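Questions I get about packing groceries

I've been running Prusimico, our little corner grocery in Pimamthorpe, for long enough that people stop me in the street to ask about bags. Bags! I love it. I've finally typed up the ones that come up most so you can read them over a cuppa instead of while the ice cream melts. Updated September 7, 2022.

Why did you switch to paper bags?

Mostly because customers kept asking for them. They stand up by themselves on the bench while you fill them, which my wrists are very grateful for, and they get a second life at home as scrap paper, compost or wrapping for the op shop run. We keep two sizes behind the counter, and the big one has twine handles.

What goes in first?

Cans and jars, always, right on the bottom and spread out a bit so the bag sits flat. Then the boxy stuff (pasta, crackers, tea), then pouches and packets down the sides where they can squash in. Bread, eggs and soft fruit go on top. I've done it the other way around when I was rushing and I still feel bad about that sponge cake.

How heavy is too heavy?

I stop at around 5 kilos for a paper bag with twine handles. If you've bought a slab of 24 drinks, please carry it as a slab! Loose cans add up quickly, so I'll put a few in each bag and share them out.

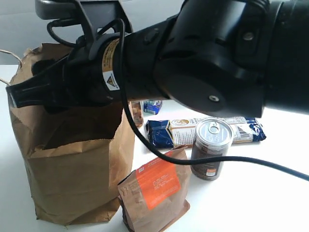 Where should I put coffee so it doesn't get crushed?

Stand it upright against the side of the bag, with something firm next to it like a can or a box of cereal. If it's whole beans you don't need to fuss much. The Yagi house blend is ground, and I like to tuck that one in near the top with the fold facing up so it can't work itself open on the walk home.

Can cold things go in paper?

They can, but wrap them first. A frozen bag of peas will sweat and the bottom goes soft before you've reached the lights. I use a sheet of newspaper, or you can bring one of those Warus cooler pouches from the rack by the door and pop it inside the paper bag.

Do the handles hold?

For a normal shop, they do. If you're going further than the car park, put a hand underneath as well. Chiyo Kudo, who packs most of our mornings, folds the top over and carries hers hugged to her chest, and I've started doing the same.

Can I bring the bags back?

Please do! If they're clean and the base is still sound, we'll use them again, and you get 30 cents off for each one. Creases are fine. Anything with a grease spot is better off in your compost.

Will you pack a box for me to pick up?

Ring before lunch and it'll be ready in the afternoon. Orders over 60 dollars get packed free, and smaller ones are a gold coin in the tin.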